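Okay, I promised a report from the Omov open day in Rerndale, so this is going to be a long one. Mute me now if you don't care about robots 🧵

---

2/ First, getting in. You sign up online, you get a slot, and then the slot means nothing because they let everyone go up at once. There were 67 names on the sign-in sheet when I added mine. I got a lanyard, a sticker, and a cookie. Good cookie!

---

3/ The talk was short, thank goodness. Arvo Valtonen did it with no slides, just standing there with a hand-held gripper and opening and closing it while he talked. It's the same kind of finger setup the arm uses, only a person holds it. You do a chore with it, it records what you did, and the arm learns from that.

---

4/ So of course the first thing anyone asked was "why not just use your hands?" Fair question (I was about to ask it myself). Arvo said your hand does a hundred sneaky things a two-finger gripper can't do, so if you want the robot to learn something it can copy, you have to give up your thumb for a while.

---

5/ Then we got to wander. Big white room, people spread out at the different stations, some sitting and chatting, some getting walked through the gear. I went straight for the grippers because I have no self-control.
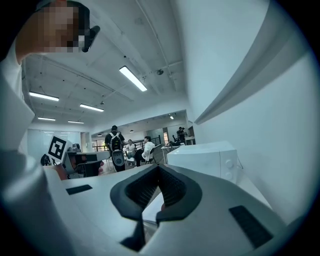 Ah-rin Ha replied while I was typing this to ask if they let you try a whole task or just squeeze the thing a few times, because the last demo day she went to was all squeezing.

---

6/ A whole task, Ah-rin! They had one called Drisanon, which is a silly name for "put the cups on the rack." You get 4 cups and a plastic dish rack and you go until they're all in. No timer, but there was a line behind me, so it sure felt like a timer.

---

7/ I was terrible. First cup went in fine and I got cocky. Second cup I pinched by the rim, it swung around like a bell, and I knocked over the other two trying to save it. The woman running the table said to leave it in, because they keep the messy ones too and sort them later.

---

8/ What got me was how fast you start moving differently. By my second round I was coming in low and slow and turning my whole arm where I'd normally just roll my wrist. My shoulder is sore today. From cups!

---

9/ Tip if you go: look at the jaws and forget about your own hand. I kept aiming with my knuckles and ending up too far left. A kid who looked maybe ten did it perfectly on the first try and then asked if there was a harder one.

---

10/ There was a harder one. Folding a washcloth. I watched 6 people try it and the best result looked like a burrito. The arm had a go after lunch and its fold was neater than any of ours, but it took so long that half the crowd drifted off to the coffee.

---

11/ Speaking of the arm, I got to see it do the cups as well. It dropped one. Big groan from everybody, then it went back, picked the cup up off the table, and racked it, and people clapped like it had landed a plane. I clapped too, I'm not made of stone.

---

12/ I asked Arvo how many tries it takes before the arm can do a new chore, and he wouldn't give me a number. He said it depends on the chore and on how different the kitchens are. They don't want it to learn one rack on one table and then panic when the rack is blue.

---

13/ A few gripes, because I'm me. The signs in the parking lot sent everyone to the Oosthuizen building next door, where a very patient man at the front desk had clearly been pointing people back across the lot all morning. And there weren't nearly enough chairs. If you've got bad knees, bring something to sit on.

---

14/ Also the wrist strap on my gripper was set for somebody with much bigger hands, and I didn't find out it was adjustable until I was done. It's a little tab underneath. Pull it toward you.

---

15/ They're doing another one in May, with signup opening on 10th January. I'm going back for the washcloth. I've been practicing on my kitchen counter with salad tongs and so far I can do one fold — the second one is where it all goes wrong.

---

16/ Someone asked if it's okay for little kids. Mine would've been fine with the cups and bored stiff by the talk, so I'd show up after it and head right for the tables. Strollers have to use the side door, the front has steps.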